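Homitz Study Centre
Furniture and Small Storage: Gallery

The Homitz Study Centre maintains a record of the tables and small storage items used in its shared work areas. The gallery is updated each July by the furnishings office, under the direction of Luminița Costache. Enquiries about individual pieces should be directed to Tudor Nistor at the front office.

The following views relate to the light wood-grain table in Work Area 6 and the pink storage box assigned to it. 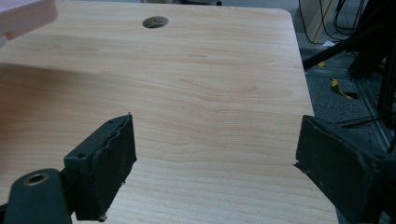
Tabletop with rounded corner and round cable grommet. The surface is a pale honey colour.

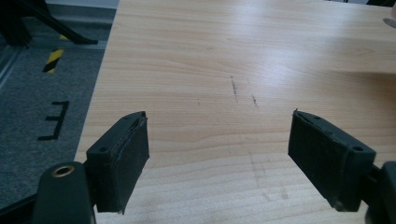 Tabletop surface, with two short dark scratch marks near the centre. 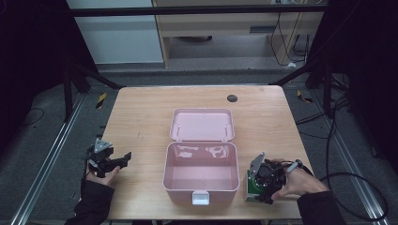

Pale pink plastic box, open and empty, with the hinged lid laid back. A small white latch tab is fitted at the front rim.

How should the tabletop be cleaned at the end of a booking?

Wipe the surface with a soft cloth dampened with water and a small amount of mild dish soap, following the direction of the grain, and dry it with a second cloth. Scouring pads and bleach must not be used. Lift the grommet cap, where one is fitted, and clear any crumbs or dust before replacing it. Marks that remain after cleaning should be entered in the furniture register under the table's number.

Storage boxes are to be left clean and closed on the shelf labelled for the work area. Replacement boxes may be requested in writing from Roxana Chiriac, and are normally issued within 2 working days. A box with a damaged latch or hinge should be handed in at the front office together with its contents list.

Gallery last revised: 2022-04-27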